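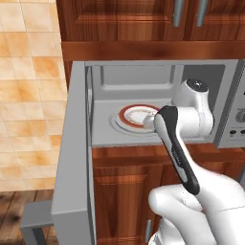
Section 4. Mounting the Dreken target box for indoor air rifle

The Dreken target box hangs on the back wall of the lane and scores each shot as it lands. Mount it before you run any cable. The front door swings fully open toward the left, the same way as the one on the gray microwave, so leave clear wall on that side. If you are fitting it in a corner lane, order the Ceda right-hand door kit first.

Posted in February by Flisthorpe Range Desk

1. Clear the lane, lock the firing point and hang the CLOSED sign.
2. Hold the wall bracket level and mark the four holes.
3. Drill, plug and screw the bracket down. Do not use the screws from the older box – they are too short.
4. Lift the box onto the bracket. It takes two people.
5. Open the door and slide the backing card in until it clicks.
6. Run the cable along the left wall to the shooter's monitor.
7. Switch on, enter setup code 3760 and wait for the green light.

Note: The setup code is the same for every box. Change it once all lanes are working.

Caution: Never reach into the box while anyone is at the firing point, even if the rifle is unloaded.

Caution: Change the backing card after more than 1586 shots. A worn card reads center shots low and to the right.

Checking the score

Fire five shots at a paper target clipped over the card, then compare the paper with the monitor. If they differ, open Bataineh Align from the main menu and repeat the test. Error 167 means the door is not shut.

Comments (3)

lane2lefty: Step 6 says left wall. Can it go on the right if there's a heater in the way?

Flisthorpe Range Desk: Yes, but you'll need the longer cable.

tenring_dad: Got error 167 with the door shut. Wiped the latch and it went away.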